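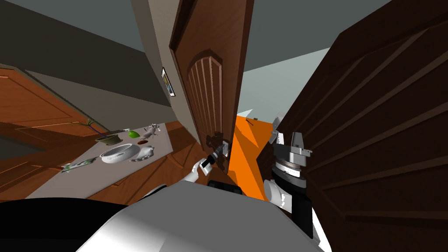 Newsletter open rates fell off a cliff, is it my subject lines?

June, posted by Kazimiera Krajewska

Hi all! I look after the monthly newsletter for Henov (we sell curtain fabric, mostly to people who already know us) and the list is up to 4000 now, which I was pretty proud of until I looked at the last report. Opens went from 32 percent to 23 in one send. I hadn't changed the template or the sender name. The only new thing was a question in the subject line, and my boss is convinced that's what did it. Does one question mark really do that??

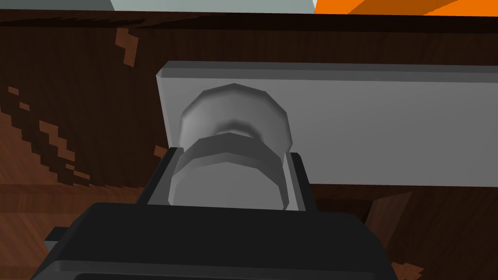 Email & Lists Team, Trindomano User Forum

tadeusz_t wrote:
I doubt it's the subject line. When did you last clean the list? If you added a bunch of names from a giveaway or a trade show, those people never open anything, and they drag the whole number down. We had that at Głowacki.

kazimiera_k wrote:
Oh no. We did add about 300 from a spring raffle. But that's not enough to take it down that far, is it?

tadeusz_t wrote:
Not by itself, no. It won't help you, though. I'd pull them out and mail them separately for a while.

ingrid.d wrote:
I'm going to disagree with Tadeusz a little. I wouldn't touch the list yet – I'd stop looking at opens. Half the mail apps load images on their own these days, so the number jumps up and down for reasons you can't see. What did your clicks do?

kazimiera_k wrote:
Clicks are the same as last month, give or take a couple. Huh.

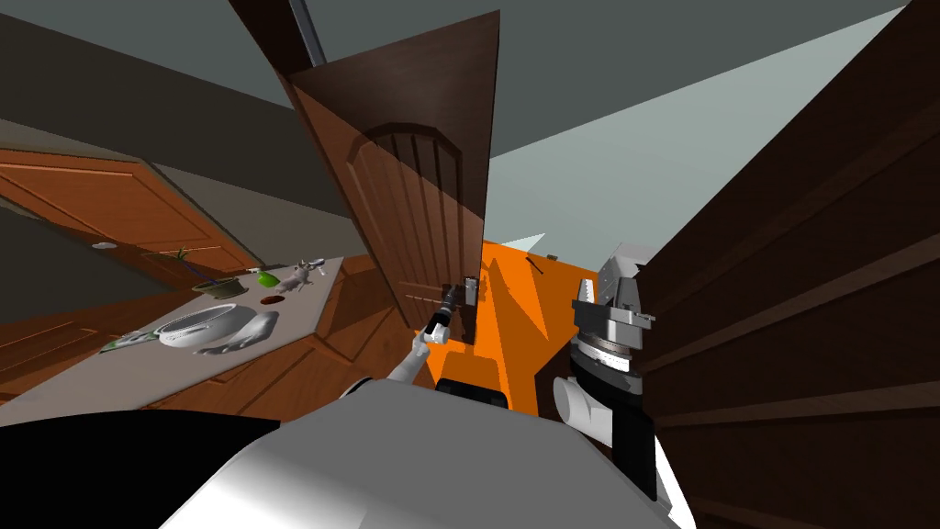 Re: Clicks vs. opens

ingrid.d wrote:
There you go! Same clicks, same readers. I'd show your boss that column and go get lunch.

tadeusz_t wrote:
Clicks on a fabric newsletter are tiny numbers though, you can't read much into one month. Opens are rough but I still want to know when they drop like that.

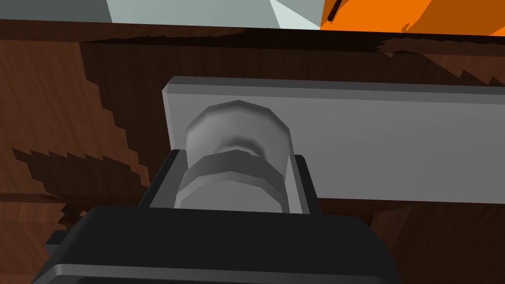

Posted by Grażyna Pietrzak, 4:10 pm

Can I jump in? Send the same issue again with two subject lines, half the list each, one with the question and one without. We did it in Nekus last fall and the question won by a hair, so I still use them (my coworker hates them). Just don't resend to anybody who already clicked – they do write in and complain.

kazimiera_k wrote:
Okay, I'll split the next one and leave the raffle people out of it. Will post the numbers when I have them!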